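Rastex Oddments
README and data card, version 3

What's in here

Rastex Oddments is a catalog of small household objects of the kind that collect in kitchen drawers, toy boxes, garages and the pockets of winter coats. There are 473 objects and 3863 measurement records. Every object has a number, a plain name, a size, a weight, a note on what it's made of (when we know) and a note on what state it's in (when we can bear to say).

It started as a spreadsheet at Hidarbridge for settling arguments about whose stapler was whose. It has grown since. The stapler is object 1 and its ownership is still listed as "disputed."

If you want clean, new, matching objects, there are shops for that. Ours have been sat on.

Files

objects.csv has one row per object. Start with this one.
records.csv has one row per measurement. Most objects have several, taken by different people with different opinions of where a thing ends.
materials.csv has the material codes and what they mean.
retired.csv lists objects that were lost, eaten by a dog, or thrown out by someone who didn't read the label on the box.
notes.txt is everything that didn't fit in a column. It's the best file and the worst organized.

All the CSVs are UTF-8 with commas. Some object names have commas in them ("ball, chewed"), so please use a real CSV reader. Splitting on commas by hand will give you an object called "chewed" that weighs nothing.

Columns in objects.csv

object_id: A whole number. Numbers are never reused, even when the object is gone, so expect gaps.

name: What an ordinary adult would call it if you held it up across a room. We went through a phase of precise names and ended up with "injection-molded closure, threaded." It's a bottle cap. It says bottle cap now.

group: One of 128 groups. Yes, that's too many for 473 objects. Several groups contain a single object and its pride. See "Known problems."

long_mm, mid_mm, short_mm: Three sizes in millimeters, largest first, object at rest on a flat surface. For anything soft, this means nobody pressing on it.

weight_g: Grams, from a kitchen scale that reads to the nearest gram. Objects too light for the scale are recorded as 0. They do weigh something. Take it up with the scale.

material: A code from materials.csv. The code "unk" means we looked at it, tapped it, and gave up.

squash: 0 for hard, 1 for gives a little, 2 for soft, 3 for whatever shape it was last left in. This column is a matter of touch and two people disagree about it more often than you'd think. Where they did, both scores are in records.csv and the lower one is in objects.csv.

shine: 0 for dull, 1 for some shine, 2 for "I can see the window in it."

color_main: The color a person says first. There is no color chart. "Pinkish" is allowed, "salmon" was voted down.

state: Free text. "Fine," "dusty," "one corner gone," "has been through the wash." We never clean an object before entering it. If it arrived with crumbs, the crumbs are in the weight.

came_from: Which household, desk or box it turned up in. The biggest single source is a moving box from Planmont, which gave us 167 objects and no explanation. The box itself is object 212.

How things get in

Anyone can add an object if it meets the rules below.

It fits in a shoebox. Any shoebox. We don't define shoebox.

It isn't food. Food packaging is fine once it has no food in it. This rule has a date attached to it in notes.txt and you can read the story there if you're not about to have lunch.

It isn't sharp enough to ruin an afternoon. Butter knives are in, paring knives are out. A pizza wheel was admitted in January and is under review.

Its owner knows it's gone.

To add one, give it the next free number, put the number on a tag, weigh it, measure it, and get a second person to do the same without looking at what you wrote. Small differences stay in as they are. If you're more than a centimeter apart, measure it again together and try to be adults.

Foam, foil and other things that won't keep a size

About a third of the mail we get is from people who measured something similar at home and got another answer. For hard things we'd like to hear about it. For soft and crumpled things, please read this section first.

A sponge is larger after water and smaller after being at the bottom of a box under a brick. We list the size on the day it was entered and leave it at that. If your work depends on the exact thickness of a sponge, our advice is to let it depend on something else.

Foil is its own group. A sheet of foil and a ball of foil are separate objects here, even when one became the other. (The sheet then moves to retired.csv with the reason "promoted.") A foil ball gets a bit tighter every time somebody picks it up, and everybody picks it up, because it's a foil ball. The three sizes for those rows should be read as a mood. 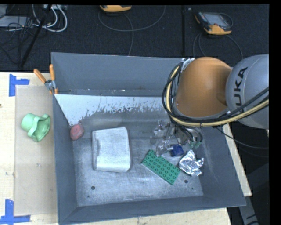

Balls have their own headache. The three size columns should come out the same for a ball and hardly ever do. A rubber one that has spent a summer on a window ledge has a flat side, and we measure across the flat side too. Squash scores for balls were redone in version 3 after it emerged that one person had been scoring by bounce. Bounce isn't in this catalog. It may be in a later one, if we can find a room without shelves.

Building toys are measured with the studs on. Versions 1 and 2 were split on this, which made identical bricks differ in height depending on who had the ruler. If you merged those versions with this one, recheck every row in the groups "brick" and "plate." Color is fairly safe in these two groups, apart from dark blue, which half of us enter as black after four in the afternoon.

Cups, funnels, scoops and anything else with an open end are measured on the outside. Volume isn't recorded. We tried it with rice and were still finding rice at the next release.

Cardboard goes in as a flat sheet or as a box, never as "cardboard." A folded box counts as a sheet until someone unfolds it. Please don't unfold things to be funny.

Dust

People ask whether they should correct the weights for dust. No. A kitchen scale that reads to the gram doesn't know or care. Where dust changes the look of a thing enough that you'd call it another color, the state column says so. White foam is the worst for this. It comes in white and within a week it's the color of whatever it was last next to, so color_main for foam should be taken as a record of its youth.

Known problems

Too many groups. "Lid" and "lid, flat" should be merged. "Handle (of what?)" has four members and should be a police matter. Sơn Từ is working through the list and would welcome suggestions that aren't jokes.

Lopsided contents. Kitchens and children's toys are well covered. Bathrooms are thin, sewing boxes are thinner, and there is exactly one object from a boat. Please don't use our counts to say anything about what people own in general. They tell you what a few people were willing to part with.

Pairs. Some objects came in as one of two. The second may be in the catalog under a different number, a different name and, in one case, a different color. The pair_of column was meant to sort this out and is mostly empty.

Names are in American English, with leftovers. The Castaño boxes were first labeled in Spanish and translated later by someone who was hungry. Two objects named "cake" are soap.

Weights before object 90 were taken on the old scale, which read heavy until its batteries ran down and light after that. They're flagged with an asterisk in records.csv. We've reweighed the ones we could find.

Good uses and less good ones

People have used the catalog to test sorting rules, to practice cleaning up messy tables, and to work out how big a drawer divider should be. A teacher used it for a unit on averages and wrote to say the stapler caused an argument.

It's a poor fit for anything that needs real tolerances, for child safety decisions, and for insurance claims. Someone did try the last one.

Changes in version 3

Squash scores redone for all balls.
Studs now included everywhere.
"Salmon" removed from color_main, again.
Object 301 renamed from "thing" to "bracket, probably."
Object 302 is still "thing."

Questions and corrections

Send them to Sơn Từ with the object_id in the subject line. If you have the lid that goes with object 77, keep it safe, tell us its long_mm, and we'll send a padded envelope.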